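Section 5: Setting up the hand-held gripper pair for cloth work

If you have come straight from Section 4, your two grippers will be charged, paired and sitting in their cradle, and you may be itching to get started. Do spare a little time for the checks below, though – cloth is the fussiest thing you can ask a gripper to pick up, and small faults show up here long before they do with cups or boxes.

5.1 Choosing the table and cloth

1. Pick a table you can reach across comfortably from one side. Ordinary household furniture is fine.
2. Choose one fairly large piece of cloth in a colour that stands out well from the tabletop.
3. Lay the cloth out loosely. It needn't be flat or tidy, and a bit hanging over the edge does no harm at all.
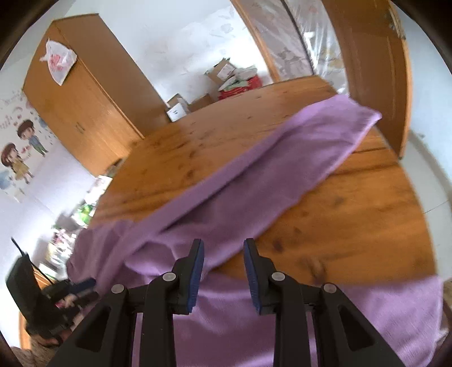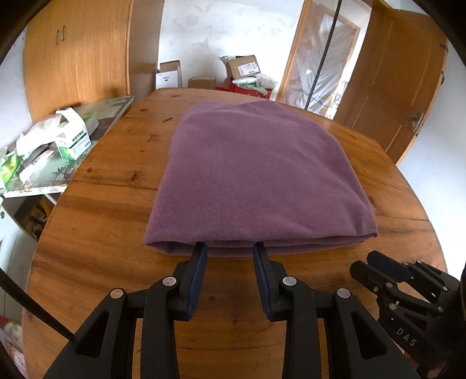
Purple cloth on a wooden table, with the ribbed blue finger pads facing each other across the gap.

5.2 Checking the fingers

4. Hold the first gripper with the fingers open and look along the ribbed faces of the pads. They should be clean, with no threads caught in the grooves. Brush out any fluff with the soft brush from the Erum tool roll.
5. Squeeze the trigger slowly until the pads meet. Both sides should move together and touch along their whole length. If one arrives before the other, turn the adjusting screw a quarter turn and try again.
6. Let go and watch the fingers spring back. A lazy return nearly always means lint around the pivot pins, so have a good look there before you reach for the oil.
7. Do the same with the second gripper.

Caution: keep your free hand well clear of the linkages while you squeeze. They can give you quite a nip!

5.3 The practice fold

8. Start a new session in Tellora and wait for both lights to turn green.
9. Take a corner in each gripper, lift gently and fold the cloth over. Then let go of both corners and bring the grippers back above the table.
10. Repeat the fold 11 times, spreading the cloth out again between goes.

Note: fleecy cloth sheds more than you would think. Clean the pads after every 20 folds, and fit a fresh set (part 452) once the ribs start to feel smooth under your thumb.

If a corner keeps slipping, go back to step 4 before changing any settings. For replacing worn pivot pins, see the Farkas pin kit leaflet.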